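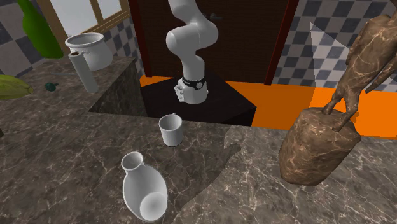

Delholm > Sourdough > FAQ

Questions I get about my starter

How often do you feed it?
Once a day when it's on the counter, usually before my coffee. In the fridge it gets one feed a week, and I've stretched that to 12 days when we were away in June (it was fine, just a bit sulky!).

There's gray liquid on top. Is it dead?
Nope, it's hungry. Pour the liquid off or stir it back in, I do either depending on my mood, then feed it twice before you bake.

Can I use all-purpose flour?
Sure, I did for years. I add a spoonful of rye now and I think it perks up faster.

Do you mail starter?
I do! I dry it into flakes and it goes out in a plain envelope. Crumble it into lukewarm water, give it a few days of feeding and be patient with it.

My loaf came out flat. Help?
Write to me with your rise times and how warm your kitchen is. Just put "Issa Ghanem, bread" on the subject line so I spot it.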